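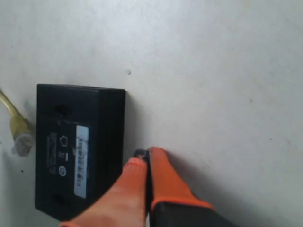 17/10/2025

OK quick one, I have to be out the door soon. Moving update. We are officially in Flemville, keys and everything, and the boxes are winning.

Rent is 300 more than the old place. I know. Mohit Pathak (old roommate, knows everything about leases) told me to haggle and I didnt. Too tired. Signed it.

Things I would do over: label the boxes on the side, not the top. Pack the can opener last. Not schedule the movers for 8 in the morning after a going-away dinner at Sönmez. Great dinner though. The lamb.
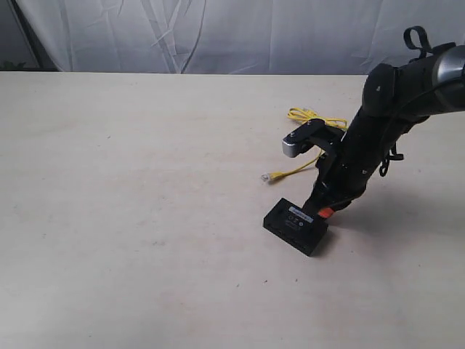

Also the mail forwarding. Did it late, so two bills and my aunt's card are somewhere between here and Bollau. Canan Yüksel upstairs from our old place is checking the box for me, bless her. She already found a dentist reminder. Thanks, dentist.

Internet was the big headache. Called Brudura, got put on hold, got transfered, got hung up on, called again. New plan is supposed to be 500 and I don't even know what I'd do with that much. If you're setting up your own, look for the login before you plug stuff in. On a lot of them it's on a sticker underneath, so flip it over like the black box there, belly up, and take a photo of it with your phone. Then you're not crawling behind the couch later. I crawled.
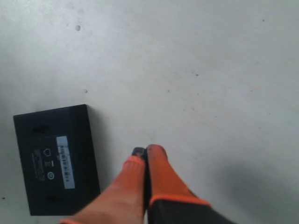 Cords next. Had one giant bag of them from the old apartment and no clue what half go to. My rule now, if it hasn't been plugged in since March it goes in the donate pile. And coil the keepers before they go in a drawer, big loose loops like that cream one, no tight little knots around your hand.
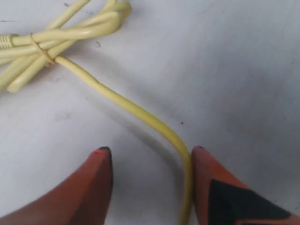 Kitchen is the last room and I keep avoiding it. The shelves are too high, the drawers stick, and there are 536 takeout menus in the one by the stove (ok not really). Everything small is going in bags for now, batteries, tape, the yellowish cable with its loops all piled over each other, whatever. Sort it this winter. Maybe.

Gotta run, more when I find the coffee maker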